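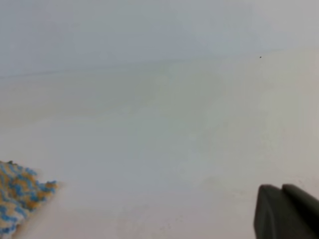
Betreff: Re: Umstellung der Fernleihe zum Quartalsbeginn
Von: Elsa Magnusson
An: Verteiler Bibliotheksverbund Rornau

Sehr geehrte Kolleginnen und Kollegen,

zu der Anfrage von Herrn Anghel vom Dienstag nehme ich im Namen der Verbundleitung wie folgt Stellung.

Octavian Anghel schrieb:
> Sehr geehrte Frau Magnusson,
> in unserer Zweigstelle Nivau liegen derzeit 32 Fernleihbestellungen
> vor, die noch im alten Verfahren aufgenommen wurden. Müssen diese
> nach der Umstellung auf Tullia neu erfasst werden, oder werden sie
> übernommen? Unklar ist uns ferner, ob die bisherige Gebührenordnung
> bis Ende März fortgilt.
> Mit freundlichen Grüßen
> Octavian Anghel

Offene Bestellungen werden übernommen, sofern sie den Status „bestätigt“ tragen. Eine Neuerfassung ist in diesen Fällen nicht erforderlich und sollte unterbleiben, da sonst Doppelbestellungen entstehen. Bestellungen mit dem Status „in Prüfung“ sind vor der Umstellung abzuschließen oder zu stornieren. Die betroffenen Nutzerinnen und Nutzer sind schriftlich zu benachrichtigen; der Mustertext liegt im internen Bereich unter der Nummer 3844.

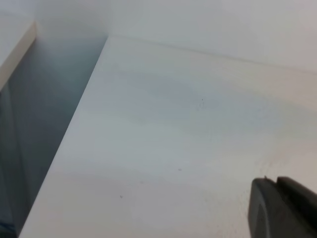
Die bisherige Gebührenordnung gilt bis einschließlich März unverändert fort. Maßgeblich ist das Datum der Bestellung, nicht das der Abholung. Bei Bestellungen, die mehrere Bände umfassen, wird die Gebühr weiterhin nur einmal erhoben.

Die Leihfrist für Fernleihmedien richtet sich wie bisher nach den Vorgaben der gebenden Bibliothek. Neu ist lediglich, dass Verlängerungen im Verbund künftig auf zwei begrenzt sind. Anträge auf Ausnahmen, insbesondere für Abschlussarbeiten, richten Sie bitte an Frau Gizella Fekete.

Fragen zu den Zugangsrechten in Tullia beantwortet Herr Cường Khúc. Ich bitte darum, Kennwörter nicht über diesen Verteiler anzufordern.

Mit freundlichen Grüßen
Elsa Magnusson
Bibliotheksverbund Rornau
Referat Benutzung und Fernleihe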